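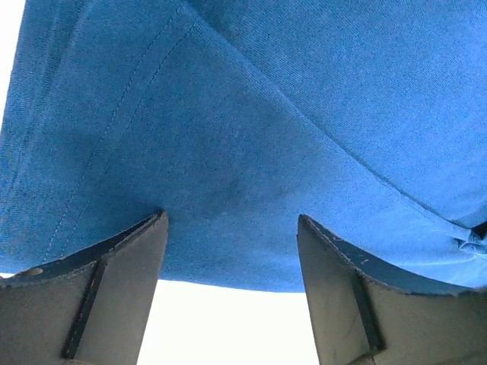

Do the arms have to fold every shirt correctly before we can keep the episode?
Messy episodes are fine, and so are episodes where you fumble a corner and go back for it. What we can't keep is an episode where you stopped trying partway through, or where you fixed the cloth with your own hand.
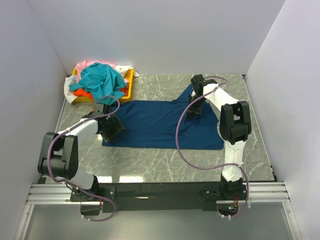 Tetby Robot Learning Lab | Notes by the course instructor | Posted 4/26/19
Handout 2: Collecting demonstrations on the two-arm laundry station

Okay, so last time we talked about what a demonstration is on paper: a string of camera images and joint readings, matched up with whatever the person driving the arms did at each moment. Today is the part where you sit down and make some. I like this part a lot, and I also remember how bad I was at it (my first try at a sleeve took so long that I got a cramp), so please don't be discouraged if your first afternoon feels slow.

The job is simple to say. There's a yellow tray of clothes in the back left corner, and one garment comes out of it onto the work surface. You spread it, fold it, and let go. The learner gets the fixed view of the whole station plus the close views from the wrists. Those two kinds of view are good at different things! From the fixed view you can tell where the tray is, where the arms are, which way the garment is lying. From the wrist you get weave and stitching and wrinkles, right at the fingertips, and you lose all sense of where you are on the shirt. Keep that in mind when we get to the labeling homework, and please look at both before you write anything down.

A few words on dark clothes. I keep putting navy things in the mix and people keep groaning about it. Yes, the folds are harder to read against themselves. The model will meet navy clothes in real life, so it needs to meet them in training, and the gray marble surface at least gives you a clear outline to work with. One thing I noticed going through the recordings is that navy cloth seen up close at the wrist can come out a good deal brighter and bluer than it does from the fixed camera. So don't use color alone to match up a garment between views. Use the timestamps, that's what they're for.

Our target for the term is 1000 kept episodes. As of this handout we have 658, which I'm thrilled with. Most of those were driven with the Madis controller, and the older ones came in through the Bastos logger, so you'll see two folder layouts on the drive. They load the same way. Just don't rename anything, please, I spent a whole evening in April cleaning that up.

What to do in a session

1. Sign in on the Eteck console and pick the garment class before you move anything. If you're not sure whether it's a shirt or a pair of shorts, choose "other" and leave a note. A wrong class is a real pain to find later.

2. Start with both grippers open and away from the cloth. Let the recording run for a breath or two, then move. If you're already mid-grab when the recording begins, the learner never gets to see how you chose that spot.

3. Take hold near an edge when you can find one. Hems and seams are nice because they show up well in the wrist view, and you'll get a feel for how much cloth the fingers want. Too little and it slips out, too much and you drag a lump along with you.

4. Spread with both arms, one at each end, and go gently. You want the slack out of the middle without yanking. A twisted garment with a saggy middle is a perfectly good moment to have on record, so don't panic and drop it. Lower it, let go of one end, find a better grip, carry on. 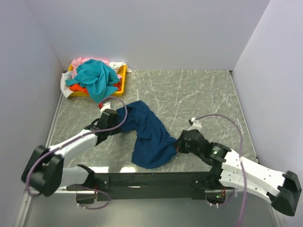
5. Watch your cables. The purple ones run out to the grippers in big loops, and if you swing an arm wide you can sweep a loop across the cloth. Pause, back up the way you came, then continue. Keep the episode and tick "cable contact."

6. Finish the fold, open both grippers, pull back, and only then stop the recording. Mark the episode keep, unsure, or discard. I go through the unsure pile myself, so use it as much as you like.

7. Change something before the next run: the starting angle, the garment, how bunched up it is. Ten nearly identical folds teach the model very little, and they're boring to drive anyway!

For next class, pick two of your own kept episodes and write a paragraph on each about where you hesitated and what you were looking at when you decided. Put them in the shared folder with your station number in the file name.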